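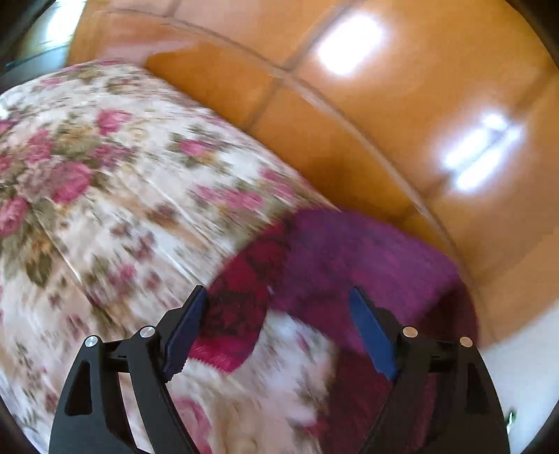 Tan sofa, rose blanket and the purple throw. Tuesday, before noon.

Workshop notebook, textile and leather care, Fermont room
Tuesday

Continued from the last page. The glossy sofa is still the difficult one. The leather is slippery, and everything we put on it wants to travel down to the floor. In April I tried tucking the blanket behind the seat, but then it pulls on the seams and I do not like this.

Today's plan was the two covers. The floral one goes first, over the seat and the arm, pattern side out. The purple fuzzy one goes on top. I waited 30 minutes, then looked how far they moved. Floral: 3 cm. Purple: 9 cm, so the top layer is the problem. I repeated it for another 30 minutes with the purple one folded double, and it was better, but I forgot to write the number. Sorry.

Leather: the shine is very strong near the seams when the window light comes in. I can not judge the color of the creases in this light. To check again in the evening with the lamp. No cream on it until then, please.

Chelsea Kettle asked if the rose blanket can be washed together with the throw. I would say no, separate, and cold water for both. The throw leaves fuzz on all things.

To do: lint brush, ask Bavov for the thin anti-slip mat, measure the arm again.

Print this entry | E-mail this entry

Comments

Lü: The mat is in the second drawer. Cut it smaller than the blanket or it will show.

Chelsea Kettle: Washing them separately then. Purple one first.

Contact | Copyright Fermont workshop | Back to top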